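Your privacy matters to us. This site uses cookies to improve your visit and to measure readership. By continuing to browse you accept our use of cookies. Accept / Manage settings

A Place to Sit: Maëlys Courtois on Furnishing the Public Rooms of Kalluvdale

When the Kalluvdale Library Service reopened its Divach branch in March, visitors noticed the tables first. The long oak reading desks, in use since the building was a grammar school, had been moved to the upper floor. In their place stood small tables for one or two persons, set at uneven distances from one another and from the windows.

The change was the work of Maëlys Courtois, who has served as head of interiors for the Library Service since leaving private practice. Her department is responsible for the furnishing of every public reading room in the district. She received us in her office at the Grimshaw branch, where samples of floor covering were stacked against the radiator, and spoke for most of an afternoon about chairs, noise and the habits of readers.

Ms. Courtois trained as a cabinetmaker before she studied interior architecture, and she continues to think of a room from its furniture outward. "An architect will give you a beautiful volume of air," she said. "Then someone has to decide where a man of eighty puts his coat. That decision was usually left until the last week, and it was usually made by whoever had the catalog."

Her first undertaking was a survey. Over one winter, members of her department sat in each of the district's reading rooms and recorded where people chose to sit, how long they stayed, and what they did to the furniture. The final report ran to 51 pages, a large part of it given over to chairs that had been dragged from one place to another.

"People correct a room," she explained. "If the same chair is found by the same window every evening, then the plan is wrong and the reader is right. We had staff who were putting that chair back each night for years. I asked them to stop, and we drew the new plan from where the chairs ended up."

The findings were not welcomed everywhere. At Hestent, the branch had recently been fitted with a continuous bench along its north wall, at considerable expense. The survey showed that readers used it chiefly for bags. Ms. Courtois recommended its removal, and the matter was argued over two budget rounds before the bench was shortened to half its length. She describes the outcome as acceptable. "I would have taken out all of it. But the schoolchildren like the part that is left, and I have been to look, and they do use it well."

Asked what she considers the most common fault in public furniture, she answered without hesitation that it is too heavy. Institutions buy weight in the belief that it will last. A table that cannot be moved by one person, in her view, will be pushed by a corner, and its joints will fail within a few years. The tables now specified for the district can be lifted by one adult. Their corners are rounded, their edges are solid wood, and the finish may be renewed on site in a morning.

Color was a longer discussion. The Service had for many years bought dark tops, on the ground that they hid marks. Ms. Courtois argued for pale ones. "A dark table hides the mark, and so the mark stays there," she said. "On a light table it is seen and wiped off. Also, our winters are dark enough. When the lamps are on at four o'clock, a pale top gives some of that light back to the page."

The Divach branch was the first to be furnished entirely on these principles. It received 31 tables and nearly 300 new chairs, the latter shared with the lecture hall on the ground floor. Borrowing has changed little since the reopening, but the average visit is longer, and the evening hours, which had been under review, have been kept.
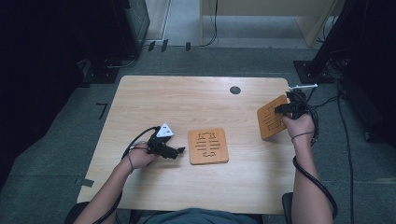

A light wooden table with rounded corners, with a wooden coaster in cut-out work.

Small objects receive the same attention as large ones. Drinks have been permitted in the reading rooms since the autumn, a decision Ms. Courtois supported on the condition that coasters be supplied. She was particular that they should be pleasant to handle. "If you put out a cardboard mat, you are telling people you expect a spill. A proper coaster will be used. Some will be taken home, and we have allowed for that in the budget."

She is more cautious on the subject of sofas. Readers ask for them in every consultation, and in every branch that has one, she noted, it is occupied by a single person from opening until noon. Armchairs in pairs, turned slightly away from each other, have proved a better use of the floor. A trial of high-backed models is under way at Grimshaw and will continue through the summer.

The Hestent branch is next in the program, beginning with its children's room. Ms. Courtois intends to repeat the survey there before any drawing is made, and to sit in for part of it herself. She has already chosen her seat, beside the shortened bench, where the draft from the main door is worst.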